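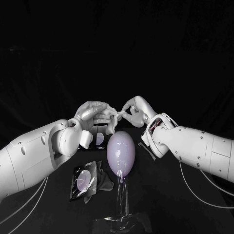

All-candidates night for ward by-election, do we have to invite everybody?

Posted in Local government and elections
3 answers

Our residents' group in Losmont is putting on an all-candidates meeting for the Curkilance ward by-election in October. It's on a Thursday, 7 pm, school gym, holds 300. Seven people have filed. Two of them have a sign up and that's about it, one hasn't answered email or phone.

Some of our members want only the "serious" ones on stage, so there's time for the Adebisi Road rezoning. Are we allowed to do that? Does it count as a donation to the ones we do invite? Also what colour do we make the posters and the name cards, everything seems to belong to some party. Need to print by the weekend, sorry for the rush.

Answer 1 (accepted)

Invite all seven. In writing, same day, same wording, keep copies. If somebody doesn't show that's their choice and you can say so from the mic, once, politely.

Leaving people out is where it gets messy. Depending on your province and how the clerk reads it, a free stage for some and not others can look like a contribution from your group, and groups often can't contribute at all municipally. Phone the clerk's office, ask for the election guide, ask them to confirm by email. Don't go by what strangers say on here, me included.

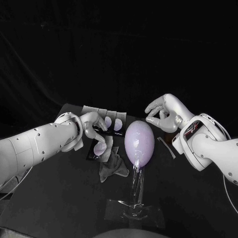 Colours are a bigger headache than they should be. Red, blue, orange and green are all out, and the incumbent's family used yellow for years in our ward so that was out too. Pale lavender is the one I'd go for, like the oval on that little black card packet, shows up fine against black and I can't think of a candidate who'd claim it. Same size type for every name. Alphabetical by surname, or draw the order in front of the candidates.

Time: seven people x 2 minutes opening, then one question to all of them at 30 seconds each. You'll get thru more than you think. Put Adebisi Road first or it'll eat the night.

Answer 2

just pick the top three, its your meeting. we did in Trendulov and it was fine
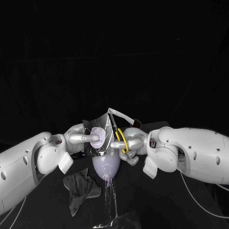 Ebuka Ekwueme: It wasn't fine in Trendulov. One of the candidates left off the list complained to the clerk, and he got a petition going with 715 names on it before voting day. The group had to put out a letter. Please don't tell people this.

Answer 3

Agree with the first answer, adding some practical stuff.

Get a moderator from outside the ward. Not a former councillor, not somebody's brother-in-law. Written questions on cards, collected at the door, sorted by two people who don't have signs on their lawns. No campaign litterature past the doors, give each team a table in the hallway.

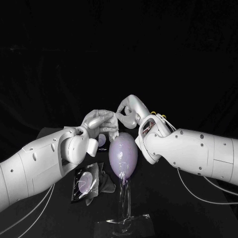

If you're recording it for the people who can't come, tell all the candidates beforehand and post the whole thing uncut, no highlights. Check what's behind the speakers too. School gyms are full of banners, and one of ours had a donor's name right over a candidate's head the entire evening. Plain black curtain right across the back like that one, black table in front, done. Borrow one from the drama department if they'll lend it.

And book the gym until ten, not nine. Ours ran over.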